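Inicio | Guías | Protección auditiva | Respiradores | Contacto

Sección 4. Cómo preparar y ajustar las orejeras Lusus

Hola, soy Antonina Vakulenko y llevo la seguridad del taller de Starnden. Esta guía la fui escribiendo mientras ayudaba a los nuevos con sus orejeras, así que verás que hablo como en el taller (¡perdón a los puristas!). Sirve para el modelo de diadema; si tienes el de casco, salta a la sección siguiente.

Antes de empezar

1. Lávate las manos y quítate gorros, diademas y pendientes grandes.
2. Mira las almohadillas por los dos lados. Si notas grietas o la espuma endurecida, cámbialas antes de usar las orejeras.
3. Abre la diadema al máximo, hasta el tope, y sin forzar.

Nota: las patillas gruesas de las gafas dejan entrar ruido. Yo uso unas de patilla fina debajo de las orejeras y la diferencia se nota muchísimo.
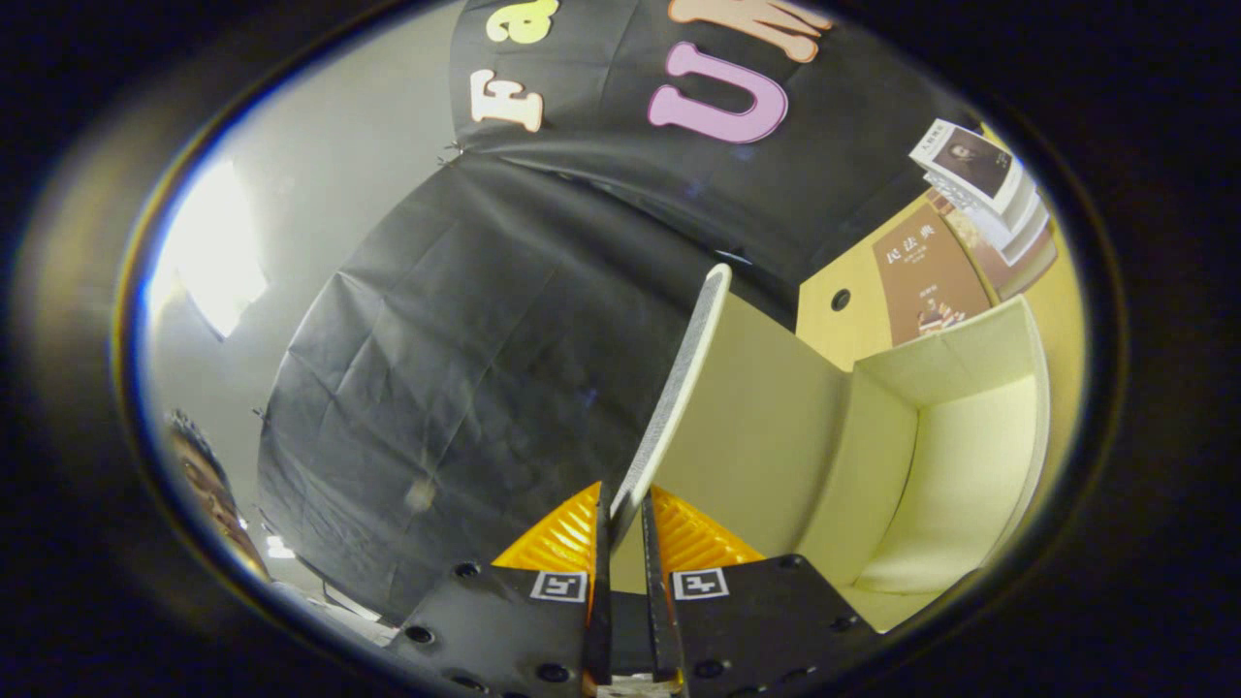
La caja de guardar, con la tapa levantada y el interior de color crema.

Colocación

4. Aparta el pelo de las orejas con una mano y coloca primero la copa derecha.
5. Coloca la izquierda y comprueba que cada oreja queda entera dentro de su copa.
6. Baja la diadema hasta que apoye en la cabeza y desliza las copas hasta que la presión sea igual en los dos lados.
7. Pasa un dedo por todo el borde. Si encuentras un mechón o una arruga, vuelve al paso 4.

Precaución: en la nave de prensas medimos 94 dB en una jornada normal. No te las quites allí dentro ni «un segundito» para contestar a alguien; sal primero al pasillo.

Al terminar

8. Quítatelas en zona tranquila, cogiéndolas por las copas, nunca tirando de una almohadilla.
9. Límpialas con un paño y jabón suave. Nada de alcohol ni disolventes, que a mí me estropearon un par casi nuevo.
10. Guárdalas secas, con la diadema relajada y lejos del radiador.

Comentarios (3)

Fergus Cairns: El paso 7 me ha arreglado la vida, tenía siempre el pelo metido por detrás. ¿Las almohadillas Grerura encajan en estas?

Antonina Vakulenko: Fergus, yo las probé y bailan un poco, mejor pide las de Lusus.

Thảo Quan: ¿Y con barba larga? Me aprietan bien arriba, pero abajo noto un hueco.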